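Flitcombe Community Kitchen School
Home Preserving, Session 4: Quick Pickles
Notes by Simone Xavier

Welcome back, everyone! Last week was all jam, and I know a few of you went home sticky to the elbows. Tonight we move over to vinegar, and I could not be happier, because quick pickles are the most fun you can have with a cucumber and a saucepan. You can start at dinner time and be eating them at lunch the next day.

What we mean by a quick pickle

A quick pickle (or refrigerator pickle) is a vegetable covered in a seasoned vinegar brine and kept cold. We don't process the jars in boiling water, so these are not shelf pickles. They live in the fridge from start to finish. Fermented pickles like sauerkraut get their sourness from bacteria working in salt, and Oksana Antoniuk is teaching that session next month. Please go, her dill tomatoes are incredible.

The basic brine

Learn this one by heart and you can pickle nearly anything:

1000 ml water
1000 ml white vinegar, 5 percent acidity
51 g pickling salt
4 tablespoons sugar, or less if you like things sharp

Put everything in a pan, bring it to a simmer and stir until the salt and sugar are gone. Check the acidity on the vinegar label before you buy. Table salt will do in a pinch, but the anti-caking powder in it can turn the brine cloudy, and iodized salt sometimes darkens the vegetables. The recipe makes plenty, and leftover unused brine keeps well in a clean, covered jar in the fridge. 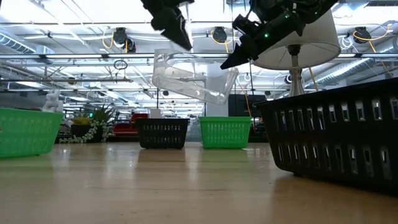
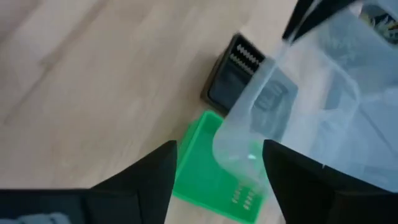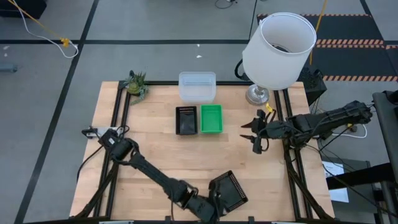 Picking and cutting your vegetables

Fresh and firm wins every time. A soft cucumber makes a soft pickle, and no amount of brine will bring it back. Slice a sliver off the blossom end of each one (the end opposite the stem), where there are enzymes that soften the flesh.

Cucumbers: rounds or spears, raw
Red onion: thin half moons, raw
Carrots: sticks, blanched for one minute
Green beans: trimmed, blanched for two minutes
Cauliflower: small florets, raw if you love crunch
Radishes: thin rounds, raw -- they turn the brine a gorgeous pink!

Try to keep the pieces in one jar the same size so they are all ready together.

Flavorings

Now we get to play. Mustard seed, dill seed, black peppercorns, a smashed garlic clove, a bay leaf, a strip of lemon peel, a slice of fresh ginger. Two or three of these per jar is enough. I once put in nine and it tasted like a spice drawer. Stepan Shevchuk brought in carrots with caraway and orange peel for the last group, and I have made them every week since. Whole spices give you a clear brine; ground ones leave sludge at the bottom.

Filling the jars

1. Wash jars and lids in hot soapy water and rinse well.
2. Put the spices in first.
3. Pack the vegetables snugly, leaving half an inch at the top.
4. Pour the hot brine over until everything is covered.
5. Tap the jar gently and run a clean chopstick down the side to let out any air bubbles, then top up.
6. Let the jars cool on the counter, put the lids on and move them to the fridge.

Thin onions are good in an hour. Cucumbers want a night, and carrots and beans are so much better after three days.

Storage

Write the date on the lid. Eat within a month, always use a clean fork, and throw the jar out if you see mold, fizzing or anything slimy.

For next time

Make one jar at home using a vegetable you have never pickled before, and bring it on Friday for the tasting table. Seul-gi Jin will be joining us with her soy-pickled peppers, so come hungry! Crackers and cheese provided.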